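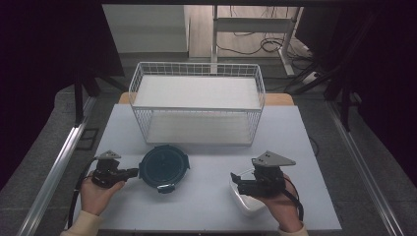
Section 7: First Drying Run and Storage

Print this page | E-mail this page

Your Lomura 951 dehydrator has been unpacked, rinsed and given a spot on the worktop it will never leave. You may now dry something. We suggest apples, as they are cheap and forgiving.

1. Stand the dehydrator on a flat surface with a hand's width of space behind it. The fan needs air. Pushing the unit against the wall makes it sulk and then switch itself off.

2. Run it empty for half an hour on HIGH. There will be a smell. Open a window and wait for it to pass.

CAUTION: Do not plug the unit into an extension lead that already feeds the kettle and the toaster.

3. Core the apples and cut them into even slices, about as thick as a pound coin is wide if you are patient, thicker if you are not. Uneven slices dry unevenly, and you will end up with leather and mush on the same tray.

4. Dip the slices in water with a squeeze of lemon. Pat dry.

5. Lay them on the trays without overlap. They will look lost. They shrink further.
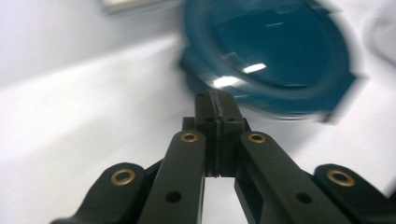

6. Set the dial to FRUIT and the timer to seven hours. Swap the top and bottom trays halfway through. The Grimow tray set fits, but the lid will then sit slightly proud and rattle until you put a tea towel on the worktop underneath.

NOTE: Lifting the lid every ten minutes to check adds time. We know you will do it anyway, so the timer has a +1 button.

7. Tear a cooled slice in half. If beads of moisture show along the tear, put it back. Warm slices always feel softer than they are, so let them cool before passing judgement.

8. Fill a clean, dry container two-thirds full and fit the lid. Shake it once a day for a week. If the inside mists up, return everything to the trays for an hour.

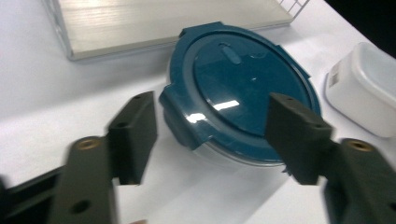 Round storage container with teal lid.

9. Write the date on a label. Brown discs of unknown age are hard to tell apart by March.

CAUTION: Fault code 111 means the fan is blocked. Unplug the unit before poking at it.

Comments

Aravind Pillai, February 24, 2024
Mine took nearly twice as long with pears. Is step 6 written for a very dry house?

cindside_kitchen
Pears are wetter. Slice thinner and use the +1 button, I've worn mine smooth.

plumjam
Tea towel trick works. Still rattles on tray four.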